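Why Your Gripper Drops Shiny Packets (and Why a Firmware Update Probably Won't Fix It)
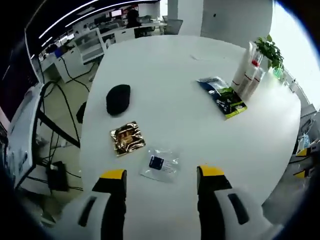 Mahasneh

Every few weeks I get a message that goes like this: the gripper was fine on boxes and cups, then we gave it snack packets and clear bags, and now it drops one in eight. The sender has already bought new fingertips and wants to know which firmware to install. My answer is usually to leave the firmware alone until you know what kind of failure you have.

I wrote these steps after a bad Thursday at the Brarkthorpe office, when a Zuvo two-finger gripper let go of a foil packet and then kept reporting a good grasp all the way to the bin. The log said success. The packet was on the floor. If you take one thing from this page, stop trusting the success flag.

What you need

A table with a plain top, a clear plastic bag with something small in it, a foil packet, a printed packet, and something stiff as a control. A plastic cup will do. You also need the raw finger position log, which the Skadon viewer hides under Advanced.

Step 1. Cut power before you touch the tips

Use the switch at the supply. The pause button in the software holds the motors, and I have seen a held finger close when the connection came back. The manual calls pause "safe for handling." I don't believe it and neither should you.

Step 2. Wipe and check the tips

Soft tips pick up oil and dust from packaging. Wipe them with a damp cloth, let them dry, and look for a shiny patch on the inside face. Swap them as a pair. One old tip and one new one will twist a thin bag sideways and you will spend the afternoon blaming the camera.

Step 3. Find the false grasp

Power up, keep your hands clear, and close the gripper on nothing. Write down the final position reading. Ours was 740. Now close it on the edge of the clear bag, where there is only film. If the two readings match, the gripper can't tell thin film from air, and any success flag based on finger position is a guess.

Step 4. Look at the force limit

Ours was set to 187 in the config file, with no unit and no comment. Someone had picked it for cups. Raising it to 900 did hold the foil packet, and it also crushed the control cup, so I put it back. Change it in small steps and run the stiff item again after each one.

Step 5. Separate seeing from holding

Place the foil packet by hand between the open fingers and close. If it holds, your grip is fine and the trouble is in where the system thinks the packet is. Glare from ceiling lights or a window can do that. Turn the packet a quarter turn and try again. If the result changes with the angle, look at the lighting before you spend money.

Step 6. Lift, wait, and check again

Add a second position check after the lift. It catches a stiff item that has slipped out. It won't catch film, for the reason in step 3, so for bags you need a camera check or a scale under the bin.

What I still can't explain

With all of this done, the clear bag still drops now and then, always on the way up. The vendor blames static. They may be right, but they said the same thing about the cup. I'm leaving the bags on manual pick until I see a log that shows it.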